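Pre-Season Milking Shed Checklist, With My Comments

I go through this list every January before the first cows come in, and I've been adding notes to it for years, so it's a bit of a ramble by now. Print it, scribble on it, skip whatever doesn't apply to your shed.
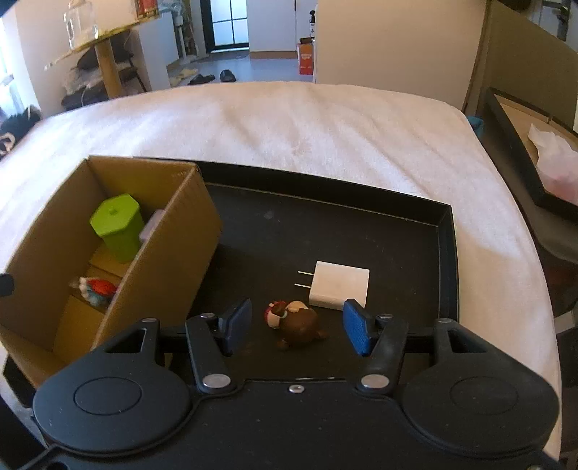

We milk 400 cows through a 22-bail herringbone, so if you're on a rotary some of this will be laid out differently for you. Thanakorn Thammasiri, who runs the shed with me, has added his bits too (he's much fussier than I am about wiring, and I let him be).

YARD AND ENTRY

Concrete free of holes and loose stone: OK
We patched the worst corner last fall and it's held up fine.

Backing gate stops when the cord is pulled: OK
Try it from both ends of the yard. I only ever used to try it from the pit end, silly me.

Gate hinges and chains: NEEDS WORK
Two latches are bent on the exit side. They still close, but you have to lift and shove, and that's how fingers get pinched. New ones are on order from Wakex.

Hose reels wound up off the walkway: OK today!
Ask me again in a month.

PIT

Steps and handrail solid: OK
Give the rail a proper yank, with your weight behind it.

Non-slip matting flat at the edges: NEEDS WORK
Curling up at the far end again. I've screwed it down twice and I think it's time to just replace that length.

Kick rails tight: OK

Lighting: OK
One tube was flickering over bail nine and Thanakorn swapped it while I was still writing it down.

PLANT AND VACUUM

Guards on pump belt and pulley: OK
If you take the guard off to check the belt, put it back before you go get lunch. I'm looking at myself here.

Rubberware changed: DONE
Full set of Resten liners. They go on a little stiff when the shed's cold, so I leave the box by the heater in the office first.

Vacuum gauge reads right against the test gauge: OK

Pulsators: tester coming
I don't do these myself. Book early, everybody in the district wants the same week.

MILK ROOM

Vat chiller starting and holding: OK
It's a Climura unit and it's been good to us. Brush the dust off the condenser fins, it makes a real difference once the weather warms up.

Hot water cylinder relief valve: OK

Floor drain running clear: OK after a fight
I'll spare you the details.

CHEMICALS

Acid and alkali on separate shelves: OK
Ours are at opposite ends of the store.

Goggles, gloves and apron on the hook: NEEDS WORK
Gloves had perished. I bought three pairs and put one in the truck.

Eyewash bottle in date: NO
Expired! Replaced the same afternoon.

Labels readable on every drum: OK

ELECTRICAL (Thanakorn's section)

Safety switches tested with the button: OK
Switchboard door closes and seals: OK
Extension leads in the pit: NONE, and he'd like it to stay that way.
Pump isolator labeled: NEEDS WORK, the old label has faded to nothing.

PEOPLE

First aid kit restocked: DONE
New staff shown the emergency stops: to do at 2 p.m. when the relief milker gets here
Emergency numbers on the wall: OK, but I'm rewriting them bigger

Latches, matting and the isolator label all have to be signed off before the first milking. I'll add a note under each one when it's finished.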